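해군 게시판 > 잡담/토론

제목: 스테르베르그급 보급함 취역 또 밀린 거 맞음?

물개발바닥
3월에 취역식 한다더니 소식이 없네. 시운전 때 추진축 진동 잡힌 거 그거 아직도 못 고친건가
선체번호 722 그 배 말하는거임. 아는 사람?

테스테로항주민
항구에 아직 묶여 있음. 출근길에 매일 봄. 크레인 붙어 있고 갑판에 천막 쳐놓음

keel_892
진동 아니고 급유 장비 쪽이라고 들었는데. 해상 급유 시험에서 호스 장력 제어가 안 맞아서 재시험 잡혔다고

물개발바닥
ㄴ 출처 있음?

keel_892
ㄴ 바스 조선소 다니는 지인. 믿든말든

회색고래
지인피셜은 좀... 진동 맞다고 봄. 감속기 납품이 주메티인데 여기 초계함 때도 12개월 늦었음. 그때도 처음엔 다른 장비 탓 하다가 나중에 감속기 교체함. 이번에도 순서 똑같음 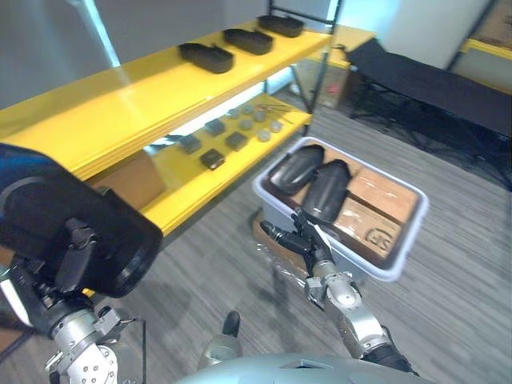

그리고 급유 장비 문제면 배를 도크에 다시 넣을 이유가 없지 않나. 안벽에서 다 되는 작업인데

keel_892
ㄴ 도크 들어간 적 없는데요? 위에 주민분도 항구에 묶여 있다잖아

회색고래
ㄴ 여름에 들어갔다 나옴. 사진도 올라왔었음 찾아보셈

테스테로항주민
여름에 2주쯤 안 보이긴 했음. 도크인지 시험 나간건지는 모름

닻줄
둘 다 문제일수도 있지 왜 싸움 ㅋㅋ
난 그거보다 승조원이 걱정. 정원 100명 넘는다는데 배도 없이 육상대기 몇달째임. 훈련은 구형함 얹혀서 하는중이고

물개발바닥
ㄴ 그건 좀 심하네. 연합훈련 참가는 물건너간듯

회색고래
참가 명단에서 빠졌음. 2026년 10월 20일자 공지에 구형함으로 대체된다고 나옴

keel_892
빠진건 맞는데 그게 진동 때문이란 말은 공지에 없음. 재시험 결과 나오면 다시 얘기합시다

닻줄
ㅇㅇ 결과 뜨면 여기다 올려줘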